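3.2 Collecting the towel demonstrations

We did all our teaching by hand for this task.
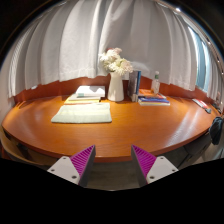 Figure 3. The oval table from the hand-held gripper's own camera, with the folded towel to the left of center.

I'll start with the tool, because almost everything that went right or wrong for us comes back to it. The gripper in Figure 3 is one you carry around yourself. You hold it, you squeeze, and the two fingers close. The camera rides along and sees what the fingers see, so there's no arm in the room while you're teaching and no one has to wait for a controller to boot. The fingers have ribbed inserts that grip when they meet something, and that matters a lot with cloth. With our older hard fingertips (the ones we used for the cup task in Section 3.1) the towel kept squirting out sideways, and I got very tired of picking it up off the floor!

The task itself sounds easy when you say it out loud. Take the folded towel by its thick front fold, lift it clear of the table, carry it across the open wood and set it down on the other side, still folded. People do this without thinking. A two-finger gripper has to come in low, get one finger under the fold without plowing the whole thing backward, and then pinch hard enough to hold the layers together. If you pinch only the top layer, you end up with a long floppy towel and a failed run.

We collected 335 demonstrations at the Prendthorpe apartment, all of them in May. Consuelo Ibarra and Jovita Gallegos did most of the teaching, and I did the rest — badly at first, and then a bit less badly. Each of us worked in short sessions, mostly before noon, when the daylight through the curtains was steadiest. We had planned to work in the evenings too, but the shine on the tabletop changed so much with the lamps on that we saved those hours for testing.

I want to say something about the clutter, since two readers of an early draft asked why we didn't clear the table. We wanted the policy to cope with a table people use. The stacked books, the standing books, the bottle and the vase of flowers all stayed put during a session, and between sessions Jovita moved them wherever she liked. The flowers turned out to be the hardest neighbor. They lean out from the vase on both sides, and when you lift the towel you tend to swing it right through them. Consuelo's fix was to pull the towel toward her own body first and only then go up. It adds a moment to each run, but I copied it within a day and it became our standard motion.

Of the 335 runs, we threw out 68. Most of these were tracking failures. The tool works out where it is from the camera view, and a glossy table is a nasty thing to track against: the reflections slide along the wood as you move, and the software wants to believe they are part of the table. Runs where the operator stayed close to the surface the whole time were the worst. Once we started each run by holding the tool back for a moment, so the books and the curtain folds were in view, the failures nearly stopped. I wish we'd tried it sooner. A few other runs went in the bin for plain human reasons, like me bumping the table with my hip.

That left 267 usable runs, which we trained on without any further sorting. Emiliano Arriaga argued for dropping the slow ones, on the theory that hesitation in the teacher becomes hesitation in the robot. We tried it both ways on a small subset and couldn't see a difference we trusted, so the slow runs stayed in.

For comparison, Tonantzin Solís taught the same task by remote control, using the Lozano arm and the usual pair of joysticks. She's far better with joysticks than the rest of us, and her runs are lovely to watch, very smooth and very careful. They are also long. She said the hard part was the moment of contact: with the hand-held tool you feel the fold catch on the finger, and with the joysticks you're guessing from a screen. She ended up squeezing early and too hard, just to be safe, and the policy trained on her runs picked up exactly that habit. It bunched the towel almost every time, even when the carry afterward was fine.

One mismatch we never fully solved. A person's wrist can tip and roll in ways the arm can't follow, and all three of us rolled our wrists under the fold without noticing. Emiliano Hinojosa wrote a small check that plays each run back against the arm's joint limits and beeps when the motion goes out of reach. We had it running from the second week on, and the beep was annoying enough that we learned to keep our elbows high. Runs from the first week were kept if the arm could get close to the recorded path, and Section 3.3 explains what we counted as close.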